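Workshop Tips: Living With a Small Bench Arm

Posted 19/01/2023 by Ximeng Lü

Several readers have written in about the Noreo arm kits since they started turning up in home workshops and small shared shops. I have had time on one at the shop where I work and have now used it long enough to have opinions. These are my notes on buying one, setting it down on a bench you care about, and getting it to pick things up without dropping them. If you have already bought yours, skip to the section on the bench.

What you get for the money

Noreo sells the kit in three levels. The Basic is 1299 and gives you the arm, the controller and a power lead. It does not include a gripper, and the arm is of little use without one, so treat that price as a starting point. The middle level is 2160 and adds a two-finger gripper, the mounting ring and a set of plain fingers. The full kit is 3220 and adds a hand controller with a proper stop button, a second set of fingers and a year of the Pivora software plan.

I would buy the middle level and add a stop button before anything else. The software plan is pleasant to have but you can do everything in this article with the free version. Pivora's free version limits you to seven saved programs. I reached that in the first month, then found that four of them were the same program with small changes, so I deleted those and have not run out again.

Fovuria sells a similar arm for less. I borrowed one for a few days. The arm itself moved well, but the gripper opened too slowly for my liking and the manual was a single folded sheet. If you are comfortable working things out alone it may suit you. I sent it back.

Shipping from Noreo was fine. The box is heavy and the foam is cut tight, so lay the carton on its side and slide the foam out whole. Do not lift the arm by its upper link. Lift at the base with a second person holding the wrist. Keep the foam, as you will need it if the arm ever goes in for service.

Before you bolt anything down

Pick the spot first and live with it for a day with a cardboard circle taped down where the base will go. Cut a second, bigger piece of cardboard to the full reach given in the manual and lay that down too. Everything inside it belongs to the arm when it is running. Coffee, phones and open boxes of screws go somewhere else.

Check what is overhead. People plan for the reach outward and forget that the elbow goes up. I had a shelf in the way and had to raise it.

Aluminum rail makes the best base if you can get it. The slots let you shift the arm a little without drilling new holes, and you can bolt stops, trays and cable clips into the same slots. Buy more T-nuts than you think you need and keep them in a lidded jar. A solid plank will also do if it is thick and flat, but use through bolts with wide washers. Wood screws will work loose.

Tighten the base bolts a little at a time, going across the circle and not around it. Check them again after the first week of use and then once a month.

Looking after a wooden work surface

A varnished top looks good and wipes clean, but there are two things to watch for.

The first is glare. If you plan to use a camera with the arm, a glossy top under ceiling lights will give you bright patches that confuse it. Turn off the light directly over the bench and use a lamp from the side, or lay down a sheet of plain matte paper. A gray desk blotter works well and costs very little.

The second is scratches. The fingers will touch the wood sooner or later, usually while you are teaching the low position. Put down a thin cork sheet for the first few sessions. When you are confident, take the cork away and teach the low position again, as the height will have changed by the thickness of the cork. I forgot this the first time and the arm closed on air all afternoon.

For light scratches in varnish, rub with a very fine pad along the grain, wipe off the dust, and put on a little paste wax. Let it sit, then buff. Leave deep ones until you are ready to refinish the whole top.

Do not use spray polish near the arm. The mist settles on the fingers and makes them slick. Spray the cloth in another room if you must use it.

Cables

Cables cause more trouble than anything else on these kits. The arm will happily wind its own cable tight if you let it.

Move the arm slowly by hand control to its farthest points in every direction before you fasten anything. Leave enough slack for the worst position, then fasten with hook-and-loop straps. Zip ties are too hard on the jacket and you will be cutting them off again anyway.

Leave a loose loop at the wrist. It looks untidy but the wrist turns more than any other joint and the cable has to have somewhere to go.

Look at the cables where they bend before each session. A shiny spot on a black cable means it is rubbing. Move the strap or add a short piece of split sleeve. Cuervo makes a soft braided sleeve that opens along its length, so it can go on without unplugging anything. I have used it on both the arm and the shop vacuum.

Choosing things to practice on

Start with something small, hard and square. A metal cube is ideal. It has flat sides for the fingers, it does not squash, and it makes a clear noise if you drop it, so you know straight away. Stay away from anything painted, anything made of glass and anything you would be sorry to lose.

Once you can lift and set down a cube ten times in a row, put a larger object next to it and practice lifting without touching the neighbor. This is much closer to real work, where parts sit beside other parts. Choose a neighbor with a round body, as it leaves you less room at its widest point and makes you plan the approach. Come straight down, close, go straight up, and only then move sideways. Most knocks happen when the sideways move starts too early.
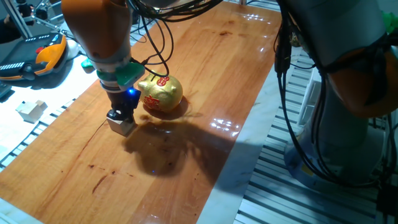 Small metal cube in the gripper, with the golden piggy bank close by on the right.

Set the lift height taller than the tallest thing on the table, with a little to spare. It makes each cycle slower, but you will not be picking things up off the floor.

Teach the grip with the fingers centered on the part. If one finger touches first, it will push the part sideways before the other arrives and your next position will be off. Jog in small steps, watch from the front, then crouch and watch from the side.

Use the lowest grip force that holds. Raise it a step at a time until the part no longer slips when you tap it with a pencil, then go up one more step. On soft parts, stop at the step that holds and slow the arm down.

Where to keep the stop button

Keep the hand controller on a flat surface outside the arm's reach, on the side of your better hand, with the red button facing you. Do not hang it by its cable and do not put it behind a box. Anyone else in the shop should be able to reach it too, so show them where it is.

Press the stop button once at the start of every session to check that it works. Then reset and carry on.

If you have two arms on the same bench, label the controllers and the bases to match. Colored tape is enough. Park the one you are not using in a folded position well clear of the other, and switch it off.

Cleaning and small upkeep

Wipe the fingers with a barely damp cloth after each session and dry them. For sticky residue use a little rubbing alcohol on a cotton swab. Keep it off any rubber pads, which go hard with repeated wiping. Replace pads when they look glazed. Noreo's are overpriced and stiff. I cut mine from a sheet of thin neoprene and stick them on with contact cement.

Brush the joints with a soft paintbrush. Never use compressed air, which pushes dust inward past the seals.

If you run a sander or saw in the same room, cover the arm first. An old pillowcase fits nicely over the folded arm. Let the dust settle before you take it off.

Write down every change you make to a program on paper, with the old value beside the new one. I keep an index card for each program in a recipe box.

Things I would change

The mounting ring screws on the Noreo gripper are small and soft, and I rounded one off the second time I took it apart. Replace them with better ones of the same size on the first day. The power lead is too short for most benches. The printed manual has the wrong page number for the reset steps – look under "Startup" instead.

Customer service answered both of my emails, one of them quickly. They sent a new screw set without charge in August, and I am still using it.

Questions I get asked

Can it be used in a kitchen? I would not. It is not sealed against steam or grease, and the fingers are not meant for food.

Will it run all day? Mine has run for long stretches without trouble, but I am always in the room with it.

Is it loud? No. You will hear a low whine when it moves fast, quieter than a box fan. The controller fan is the louder of the two, so put the controller under the bench with some space behind it for air.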